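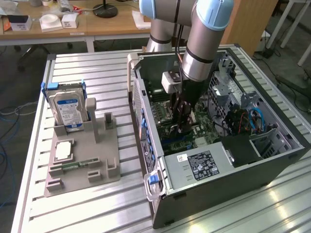 Forums > Desktop Hardware > Memory and Boards > Long beeps after adding memory

Long beeps after adding memory, old office tower

I have an Ollard office tower that I keep for scanning and bookkeeping. It came with two memory modules and I bought two more of the same size to fill the remaining slots. With all four installed, the machine powers on, the fans run, and I get a repeating long beep with no display. With the original two it starts normally.

What I have tried so far:

New modules alone, in the slots the old ones came from: starts, and the setup screen shows the right total.
Old modules in the second pair of slots, nothing in the first pair: long beep.
All four, power cord out for 30 minutes first: long beep.

The old modules are marked Brorkeck and the new ones are Lelis. Both are sold as the same speed and the same voltage. The board firmware is dated August and I don't see a newer one on the support page. The power supply is the original 500 watt unit. Is this a compatibility problem between the two brands, or is the board bad? I would prefer not to replace the board if a setting will fix it.

Posted 14/01/2020 by slatepocket

tern_valley

Your second test does not tell you much by itself. Many boards will not start with the first pair of slots empty, so a long beep there can be normal. Check the manual for the population order. On a lot of office boards the slots in a pair share a color, but the color scheme is not consistent between makers, so go by the slot labels printed on the board.

The useful test is three modules, or better, one module in the required first slot plus one in each of the other slots in turn. Do it like this:

Shut down, switch off the supply at the back, pull the cord, and hold the power button for a few seconds.
Put one known good module in the first slot and confirm that it starts.
Shut down and disconnect again, add a second module in the next slot the manual allows, and start.
Move that second module to each remaining slot, one at a time, with the power removed between moves.

If one slot fails every time with modules that work elsewhere, look at the slot. Use a flashlight and check for lint or a bent contact. Blow it out with canned air held upright. Do not put contact cleaner in it and do not scrape anything. If the slot is clean and still fails, the fault is in the board, or in the processor socket – the memory lines run straight to the processor, and one poor contact under it can take out a whole channel. A cooler tightened harder on one side will do this. Has the cooler ever been off?

If every slot works with two modules and only four fail, it is a loading problem. Four modules are harder to drive than two. Set the memory speed by hand one step down from automatic and try again. You can do this with two modules installed, save, power off, then add the other two.

mikado1130

Mixing brands never works. Send the new ones back and get a matched set of four. Also 500 watts is low, I run 700 and have never had a beep.

greybox_repair

The power supply has nothing to do with this. A memory module draws a few watts, and the tower already starts with two.

Mixing brands often works, but the label speed is only one of the figures that have to agree. Look at the rank marking on the sticker, usually 1R or 2R followed by x8 or x4. Some office boards accept four single rank modules and refuse four dual rank ones, or refuse x4 chips altogether. If the Brorkeck pair says 1Rx8 and the Lelis pair says 2Rx8, put one matching pair in each channel as the manual shows it, so that both channels carry the same load.

I had this fault on a Lynch tower of similar age. Slots were clean, all modules passed one at a time, and four would not start at any speed. Loosening the cooler, reseating the processor, and tightening the screws in a cross pattern with new paste fixed it. I would do that after the slot tests above and before buying a board. Lay the case flat for this job so the weight of the cooler is not hanging off the screws.

After it starts, run a memory test overnight. A tower that starts with four modules can still give errors under load, and on a bookkeeping machine you want to find that out before you save anything.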